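11/11/2022 – bedroom set, litter pickup, planner branch

Spent the morning on target ordering with Hina. The old cost only used distance from the base, so both arms kept bidding for the same item. Changed it to distance from each gripper plus a penalty for crossing the midline. Replay over 1,353 logged grasps gives 29 conflicts, all with the item close to the centre. Good enough to run on the arms.

Test layout has four bits of litter on the carpet between bed and sofa: two wrappers, a bottle on its side and a brown paper bag. Left arm already holding the black mesh item, so only the right should bid. 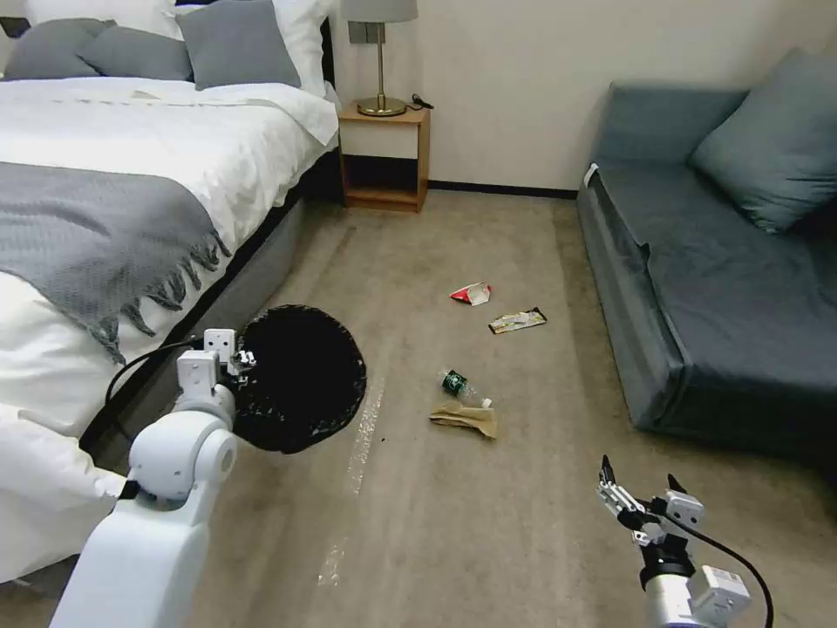 ## Perception

- Bottle: the clear part drops out in depth, the label and cap survive. Fit the cylinder from the label only.
- Paper bag: mask fine, grasp point jumps between folds. Danish to try averaging over a few masks.
- Throw tassels still come up as "cable" now and then. Raised the threshold, will check against Dénes's set.

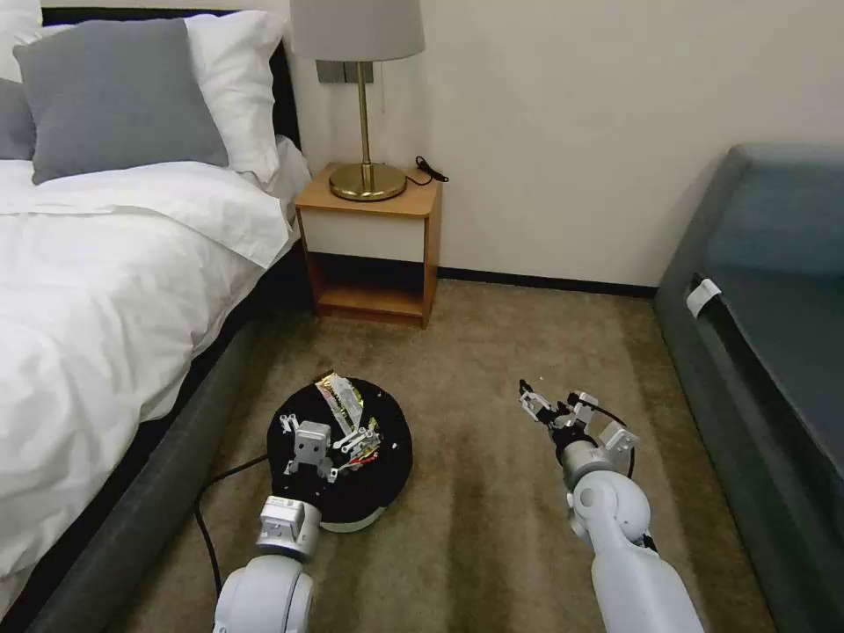
Contact checking on the left arm is still wrong. The planner treats anything above carpet height as an obstacle and stops short, or, if I switch that off, it has no idea where the surface is. What I want is a support plane per object, updated when the gripper touches. The robot vacuum is a good case for it, with the wrapper lying on its top and the left fingers down against the lid. The glossy black gives poor depth, so touch has to set the height. Foil is no better – bright patches come through as holes in the mask.

To do:

1. Support plane as its own node, out of the planner.
2. Log wrist force at 1,000 Hz, we lose the contact edge at the present rate.
3. Ask Hawi whether the Lascombe build has the new collision margins.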